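Indadent releases Palma 2, new grasp planning software for wrist cameras 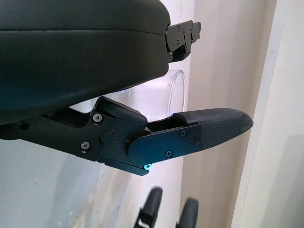

STODVILLE, June - We've been sitting on this one for months, so it's lovely to finally say it out loud: Palma 2 is ready, and you can download it from Thursday.

If you haven't met Palma before, it's our planning software for two-finger grippers. It takes the picture from the wrist camera, works out where the fingers ought to go and hands a path to your controller. The first version did that well enough with boxes and tins. It was hopeless with anything see-through, and plenty of you wrote in to tell us so (some of you more than once!).

So we started again on the perception side. Clear plastic cups are the thing I've spent most of my spring on. Palma 2 looks for the rim first and then guesses at the body, and it keeps checking that guess while the arm moves in. It also knows the shape of its own fingers now, so when they hide part of the cup it doesn't decide the cup has gone away.

Planning is quicker too. On our bench at Stodville a fresh plan takes around 15 milliseconds, down from 37, and you'll notice it most when something gets nudged halfway through a reach.

There's a new replay window as well - my favourite bit - where you can drag back through a failed grasp and see what the planner thought it was looking at.

Palma 2 works with the Hostusmont controller straight away, and drivers for other arms will follow. Anyone with a current Palma licence gets the update free. Old project files open as they are, but you'll need to run the camera calibration again before your first grasp.

Downloads and press questions: please use the Palma page on the Indadent website.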